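Projektbericht: Frühstücksgewohnheiten von Studierenden im Wohnheim Detden

Vorgelegt von Ermelinda Amaral
Modul Empirische Methoden der Ernährungswissenschaft
Abgabe: 7. September 2022

1. Ausgangslage

Viele Studierende lassen unter der Woche das Frühstück aus oder ersetzen es durch einen Kaffee auf dem Weg zur Vorlesung. Im Wohnheim Detden kam das Thema bei einem Etagentreffen im Februar auf, als es um die Belegung der Gemeinschaftsküchen ging. Ich wollte herausfinden, was die Bewohnerinnen und Bewohner morgens tatsächlich essen, wie viel Zeit sie dafür einplanen und welche Rolle die Küchenausstattung spielt. Das Wohnheim besteht aus den Häusern Zerkaleck und Trenley. Haus Zerkaleck hat große Küchen für je eine ganze Etage, Haus Trenley kleine Küchen für Wohngemeinschaften.

2. Vorgehen

Die Befragung lief über einen Papierfragebogen mit geschlossenen und offenen Fragen. Verteilt wurden 200 Bögen, zurück kamen 90. Gefragt wurde nach dem letzten Werktag und nach dem letzten Sonntag, damit die Angaben nicht zu allgemein ausfallen. Zusätzlich haben sieben Personen eine Woche lang ein Frühstückstagebuch geführt. Darin standen Uhrzeit, Speisen, Getränke und der Ort, an dem gegessen wurde.

Die offenen Antworten habe ich in Gruppen sortiert: Brot und Brötchen, Müsli und Haferflocken, warme Speisen, nur Getränk, nichts. Mischformen wurden der Gruppe zugeordnet, die zuerst genannt war. Bei den Tagebüchern war das einfacher, dort gab es fast immer ein klares Hauptgericht.

3. Ergebnisse

An Werktagen liegt Brot vorn, gefolgt von Müsli. Warme Speisen kommen unter der Woche selten vor, am Sonntag dagegen häufig, vor allem Rührei und aufgebackene Brötchen. Wer vor acht Uhr aus dem Haus muss, frühstückt oft gar nicht oder nimmt etwas vom Bäcker Leitão an der Haltestelle mit. Als Grund wurde meistens Zeitmangel angegeben, an zweiter Stelle fehlender Hunger am Morgen.

Zwischen den beiden Häusern gibt es einen Unterschied. In Haus Trenley wird öfter gemeinsam gegessen, in Haus Zerkaleck eher allein auf dem Zimmer. Mehrere Befragte aus Zerkaleck schrieben, dass die Küche morgens zu voll sei oder dass noch Geschirr vom Vorabend herumstehe. 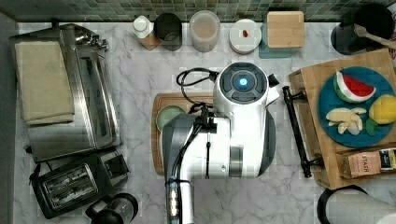

Bei der Ausstattung wurden am häufigsten Wasserkocher, Toaster und kleiner Backofen als wichtig genannt. Der Herd spielt am Morgen kaum eine Rolle. Einige wünschten sich mehr freie Arbeitsfläche, damit zwei Personen gleichzeitig etwas zubereiten können. Ein eigener Kühlschrank im Zimmer führte laut den Tagebüchern dazu, dass die Küche vor der Vorlesung gar nicht mehr betreten wurde.

Der Energiegehalt ließ sich nur für die Tagebücher schätzen. Ein Sonntagsfrühstück kam dort auf bis zu 800 Kilokalorien, die Werktage lagen deutlich darunter. Die Mengen waren teils ungenau notiert („eine Schüssel“, „etwas Käse“), deshalb verzichte ich auf Mittelwerte.

4. Einschränkungen

Die Stichprobe ist nicht repräsentativ. Vermutlich haben eher Personen geantwortet, die sich ohnehin für Ernährung interessieren. Außerdem fiel die Befragung in die Prüfungszeit, was den Tagesablauf vieler Studierender verändert. Zwei Fragen waren missverständlich formuliert und wurden aus der Auswertung genommen. Die Frage nach den Ausgaben pro Woche blieb auf vielen Bögen leer.

5. Ausblick

Für eine Wiederholung würde ich den Fragebogen kürzen und den Zeitraum in die Vorlesungszeit legen. Sinnvoll wäre auch eine Frage nach dem zweiten Frühstück, das in den Tagebüchern mehrfach auftauchte und im Fragebogen gar nicht vorgesehen war. Die Ergebnisse zur Küchenbelegung habe ich der Hausverwaltung als Kurzfassung übergeben. Fragebogen und Auswertungstabellen liegen im Anhang.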